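The Slowest Part of the Build
By Ladi Yusuf
4/26/23

Three minutes. That's how long Tamunoemi Edet wants you to spend on the processor, and she means it.
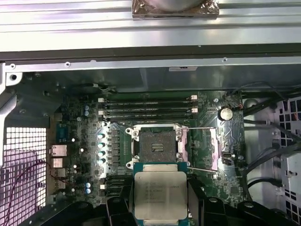

Lid up, socket open. Memory goes in later.

Edet fixes old desktops at Udosik, a repair shop with 31 machines on the shelf and a waiting list till June. Most of what comes in is fine, she says. Dusty. Bad drive. Then theres the other pile -- bent contacts, somebody in a rush.

Her rules are short. Board flat on the table. Levers out of the way. Hold the chip by its edges, never touch the underside. Find the corner mark, match it, set it straight down. No pushing, no wiggling. If it doesn't sit, lift and look agian.

"A new board cost me $160 once," she says. "My own fault. I was talking."

Then the lever, then the memory sticks. Then coffee -- two cups, usually, before the cooler goes on.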